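Common Crossbill

The common crossbill (Loxia curvirostra) is a stocky finch of conifer forests across Europe, Asia and North America. It is named for its bill, whose tips cross over when closed. Adult males are mostly brick red and females greenish, with dark brown wings in both sexes.

Feeding

Spruce seed is the main food in much of the range, with larch and pine taken where spruce is scarce. The bird pushes the bill between two scales of a cone, moves the lower part sideways to force them open, and lifts out the seed with its tongue. Birds feeding on dry seed drink often and visit puddles and forest pools. Buds and insects are also eaten, mainly in summer.
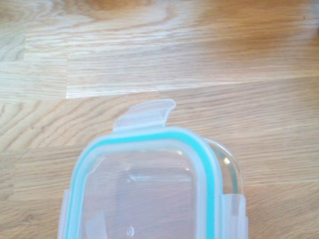 Breeding

The timing of nesting follows the cone crop and may fall in almost any month, including midwinter. The nest is a cup of twigs lined with grass, moss and hair, usually placed high in a conifer and close to the trunk. A clutch normally holds three or four eggs. The female incubates alone and is fed by the male. Nestlings hatch with straight bills, and the crossing develops only after they have left the nest.

Movements

When the cone crop fails, flocks leave their breeding area and may travel long distances. Such movements are called irruptions and often begin in early summer. Some birds stay to breed where they arrive.

Local records

At Festov, a wooded ridge with spruce plantations, the species is an irregular breeder. Counts kept by Zofia Wilczyńska reached 245 birds in November of one irruption year. In poor years the same route has given 7 or fewer.

Last revised August 2024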